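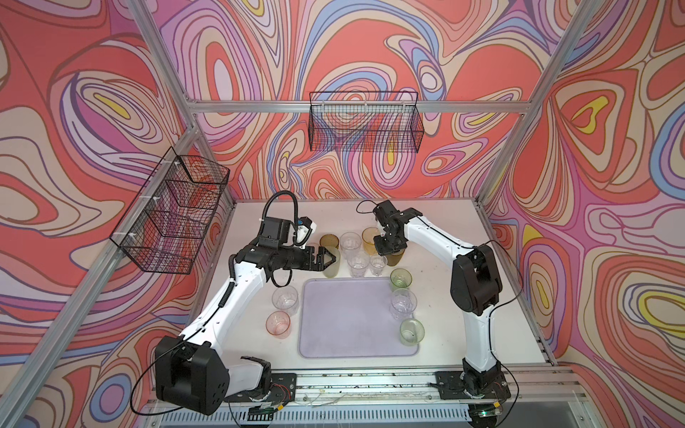 The Cup Procedure

The cups at Cunddale were governed by a document of 36 pages. Kulap Wattanapong received her copy on a Monday morning, along with a key and a form stating that she had received the key.

Section 1 dealt with the room. The table was white and was to remain white. The wall covering was Pravora pattern 103, in coral, salmon, lavender, pale blue, cream and yellow, with a dark purple outline. It had been hung on the left, back and right sides under a previous manager, and Section 1 recorded that it was not to be discussed with visitors. The rails were aluminum. The two wire baskets were black. The left one was held to its post with white cable ties, and the ties were to be replaced every November whether or not they had failed.

Section 2 dealt with the cups. They stood together on the table at the start of the day and were to stand together on the table at the end of it. Between those times they could be moved. Each movement was entered in a log, in pencil, with a start position, an end position and initials.

"What are they for?" Kulap asked.

Nipon Kaewkla had run the room for six years. He turned to Section 2 and read it through again.

"It doesn't say," he said.

She learned the work in a week. A cup was lifted, carried, set down and released. It was considered placed when it had been let go and remained upright for 30 seconds, measured on the wall clock in the corridor, which could be seen if the door was left open. The door was to be kept closed. Nipon had submitted a note on this conflict and was waiting to hear back. In the meantime he counted under his breath, and after some days so did she.

The trouble was with the pale yellow-green cup.

She noticed it in the log first. Other cups went out and came back on the same line. The yellow-green cup went out in Nipon's handwriting and came back in handwriting that was smaller and leaned to the left. The entries were correct in every respect. The initials were B.D.

"Brendan Doherty," Nipon said. "He wrote the procedure."

"Does he come in at night?"

"He transferred to Escobar before I started."

Kulap asked Escobar. A woman named Paweena Wiriya answered the telephone and was helpful. Doherty had been with them for two years and had written a procedure there as well, for trays. He had then gone on to Ridov, and Ridov had closed. She had no forwarding address. She asked whether Cunddale was having any difficulty with initials.

"Only on one item," Kulap said.

"Ours is a tray," said Paweena Wiriya. "The second from the bottom."

They agreed to exchange copies of the relevant pages. The handwriting matched. The times did not overlap, and allowed for the drive between the two sites, with a margin left over for parking.

Kulap wrote this up and attached the copies. She proposed that the yellow-green cup be withdrawn from use and kept in the back basket, the long one fixed to the beam above the table, until the matter was settled. Nipon signed the proposal. On Thursday at closing she put the cup in the basket herself, counted to 30, and entered it in the log: table to back basket, K.W. She locked the door and took the key home, against Section 4.

In the morning the cup was back among the others on the table. The log had been filled in. Back basket to table, B.D. Under it, in the remarks column, which neither of them had ever used, was one further line.

See Section 2. Together.

She read Section 2 again. It was clear enough. Nothing in it provided for a cup being kept apart overnight, and the basket was not listed as an end position after closing. She had made an error and he had corrected it.

Kulap struck out her own entry with a single line, as instructed on page 11, and initialed the change. She withdrew the proposal. Then she sharpened the pencil - it had been left quite blunt - and set it parallel to the edge of the log, on the left, where someone coming in from that side could reach it in the dark.

Nipon arrived at nine and looked at the pencil.

"That's good," he said. "He'll like that."

We use cookies to improve your reading experience. By continuing to use this site you accept our cookie policy. Accept | Manage settings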